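The Long Memory of a Town Library

The reading room of the Drirdale Public Library opens at nine in the morning, and by a quarter past the six chairs along the south windows are generally taken. Some of the people in them have come for the newspapers. Others have come for the local history cabinet, a set of gray steel drawers that holds deeds, school programs, church bulletins and the minute books of clubs that no longer meet.

The cabinet was started by Jolene Donnelly, who joined the library as a part-time clerk and retired as its director. Her rule for what to keep was simple. If a resident thought an item worth carrying up the front steps, the library would at least look at it. Over the years this produced a collection of more than 800 folders, along with a large number of photographs on which no one had written a name.

Those photographs have become the main concern of the current staff. A portrait without a name can be cataloged only by its size, its mount and its likely date, and very few readers search on those terms. In October the library began to hold identification afternoons, at which prints are laid out on the long tables and residents are invited to write what they know on numbered slips. Slips are collected even when they disagree. Two families have claimed the same wedding party, and both claims are now on file. 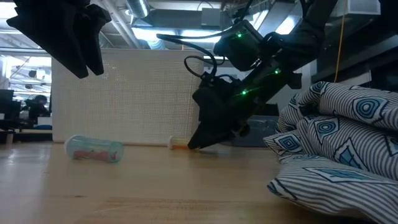

The program has changed the way the library thinks about accuracy. Under the older practice, a caption was either accepted or left blank. Each record now shows who supplied a name and how that person came to know it, so that a later reader may judge the matter independently. Donnelly, who is 81 and still attends, has asked that her own identifications be treated in the same manner. Several have since been corrected, one of them by her younger sister.

Business records present a different problem. When the Gremard hosiery mill closed, its payroll ledgers went to the library in 70 cartons, and for a long period they were stored unopened in the basement. The ledgers list wages, absences and the streets on which employees lived. Read together, they give a fuller account of the east side of town than any published history. They also record garnishments and dismissals, and the library has adopted a policy under which entries for persons who may still be living are available only on written request.

The Abou Jaoude family, whose grocery stood opposite the mill gate, has lent its credit books for copying. Many of the same surnames appear in both sets of records, and a reader can follow a household from payday to the purchase of flour and lamp oil on the following morning. High school classes now use the two sources side by side.

Space remains limited. The building was designed to hold books, and its upper floor cannot carry the weight of additional steel cabinets. The trustees have approved shelving for a further 400 boxes in the former coal room, which must first be lined and ventilated. Until that work is finished, new gifts are being accepted by appointment, and donors are asked to bring a short written note stating where the material came from and who has had it in the meantime.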